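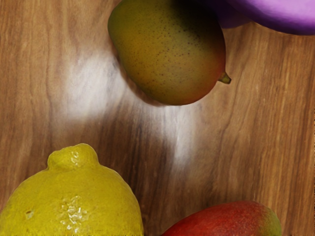 Mangoes still hard after a week, can I speed them up?

Posted in Kitchen & Pantry, April 23, 2022
by galluvis_gardens

I bought a case of mangoes from the Hallbridge market because the price was good. They are a mix, some green going yellow and some mostly red. It has been over a week and most of them are still hard as a baseball. I cut one open and it was white near the pit and sour. I have them in the bottom drawer of the fridge. Is there a way to get them going, or did I buy a bad case? Also, can I tell by the color which ones to open first? I want to make chutney with some of them but would like to eat the rest fresh.

3 replies

menzies_st_cook
Take them out of the fridge. Cold pretty much stops a mango from ripening, and if it stays cold too long while it's hard it may never get sweet. Leave them on the counter out of the sun. If you want it faster, put a few in a paper bag with a ripe banana or an apple and fold the top over. Check every day. Mine usually take 2 or 3 days in the bag once they have warmed up, but after a week of cold yours could be slower, and a few may just go soft and brown inside without ever tasting like much.

Don't go by color. The red is mostly the variety and which side of the fruit got sun. I have had red ones that were sour and plain green ones that were perfect. Press gently near the stem end. It should give a little, like an avocado does, and you should be able to smell it there. When they are ripe, then they can go in the fridge, and they will hold most of a week.

For chutney you can use the hard ones now. Firm fruit keeps its shape in the pot. Taste the raw fruit first and go easy on the vinegar if it is very sour. You can add more at the end.

(Edited to add: don't use a plastic bag. They sweat and get moldy.)

r_zellevard807
rice. bury them in a bin of dry rice, my grandmother did it with every mango that came in the house. works the same as the bag I think. just don't forget about them, I lost two that way last December and had to throw out the rice too

porchlight31
Agree on the counter. I would only bag a few at a time or you'll have the whole case ready on the same morning. If that happens, peel and cube them, freeze on a cookie sheet and then bag them up once they are solid. They come out too soft to serve in slices but they are fine for smoothies.

If you get an itchy rash around your mouth or on your hands, it could be the peel and the sap near the stem. Some people react to it. Wash the fruit before you cut it and wear gloves if you are doing a big batch for chutney.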